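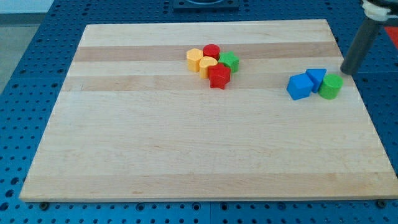
So I finally did it. I gave up on store bread for the whole of August, and I'm still going!

It started because my neighbor Zulema left half a loaf of her sourdough on my porch and I ate it standing up in the kitchen with way too much butter. I asked her for some starter the next morning (no shame) and she handed it over in a pickle jar with a note that said "feed me."

My first loaf was a brick. I'd read that you want the water warm, so I made it hot, and I'm pretty sure I cooked the poor thing. The second one was better but so salty we could only eat it as croutons. The third came out with a big cave in the middle, and my husband put an egg in the hole and fried the slice, so that one gets partial credit.

What helped most was slowing down. I do 70 percent water now, which is easier to handle than the soupy dough in all those videos, and I leave it in the fridge overnight – 9 hours if I get up on time, more if I don't. Then it's 40 minutes in the Dutch oven, and the lid comes off halfway through. Our oven runs hot, so yours might want a bit longer.

The hard part is waiting to cut it. Zulema says a full hour. I have made it to 50 minutes exactly once, and I was out walking the dog for most of that.

Next up is rye. Beverley from my old office swears by caraway seeds and my kids swear they won't touch them, so I may split the dough and make two small loaves. If you've got a rye recipe that doesn't need a mixer, please leave it in the comments – mine died in the middle of a batch of pizza dough and I haven't replaced it yet.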